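Bring Back the Kitchen Door

My wife and I bought our house in Clastley from a couple who had taken out two walls the year before they sold it. The kitchen, the dining room and the front room had become one long space with an island near the back. The listing called it the heart of the home. We paid extra for it, and I have spent a good part of the time since then wishing the walls were still there.

I know this is a minority view. Drive through any of the new streets out past Lockwood and every house has the same ground floor. You come in the front door and you can see the sink. Builders like it because walls cost money and a big room photographs well. Buyers like it because they have been told to. I don't think most of them have cooked fish in one.

Start with noise. A range hood strong enough to do its job is loud, and so is a dishwasher, and so is a person emptying one. In a house with a kitchen door, those sounds belong to the kitchen. In ours, whoever is on the couch turns up the television, and whoever is cooking turns up the radio, and by 6:30 in the evening we are both shouting. Our daughter does her homework in the bathroom with a cushion on the edge of the tub. She is not being dramatic. It has a door.

Then there is smell. Onions are pleasant for as long as it takes to fry them. After that they are in the curtains. The previous owners left us a fabric sofa, and I understood why within a month.

The usual defense is that open plans bring families together. The cook is no longer shut away and can talk to guests or watch the children. I take this seriously, because it was true for us when our daughter was 2. I could chop vegetables and see that she wasn't climbing the bookcase. But that stage is short, and a house lasts a long time. We have arranged a permanent building around a few years of supervision.

I would also question how much company the cook wants. When I am trying to get three pans finished at the same time, I am poor company, and guests who pull up a stool to keep me entertained mostly get in the way of the drawer I need. My grandmother's kitchen in Jadmont was a plain square room, 8 feet by 11, with a table against the window. People did come in and talk to her. They came because they wanted to, they sat where she told them, and when she wanted them out she said so and shut the door. Dinner arrived in another room, and no one at the table had to look at the roasting pan.

That last point matters more than it sounds. An open kitchen has to be kept tidy in a way that a closed one doesn't. You can't leave anything until morning without spending the evening facing it. So people who can afford to have started building a second kitchen behind the first, a small room with a sink and a door, where the real work gets done. The trade calls it a scullery or a back kitchen. I toured a model home last September that had one, and the saleswoman presented it as a luxury. It was a kitchen with a door. We took it away from everybody and are now selling it back to the top of the market.

The island deserves a few words too.

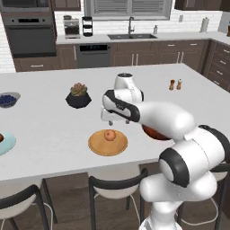 It is sold as a work surface, and on the day you move in, it is one. After that it is the flattest, closest, most convenient place in the house to put something down. Ours collects mail, school forms, chargers and whatever came home in somebody's pockets. I clear it on Sunday and it has filled up again by Tuesday. To roll out pastry I have to move a household's worth of paperwork first, and there is nowhere to move it except the dining table, which is in the same room.

Heating is the other cost that gets left out of the brochure. One large room has to be warmed as one large room, even when a single person is sitting in a corner of it with a book. Our gas bill in the first winter was 27 percent higher than in the old place, which was a bigger house with more outside wall. It also had doors, and we closed them.

I am not asking for a return to the dark little galley at the end of a hall. Some old kitchens were miserable, and I understand why people took hammers to them. A wide doorway with a pair of sliding doors would answer nearly every complaint I have made here. Open them for a party, shut them for frying. Glass would do if you want the light. I have asked for a price on exactly that, and it is less than we paid for the sofa that replaced the one that smelled of onions.

The carpenter who measured up told me it was the second job of that kind he had quoted this year. Both were in houses where the wall had been taken out by someone else.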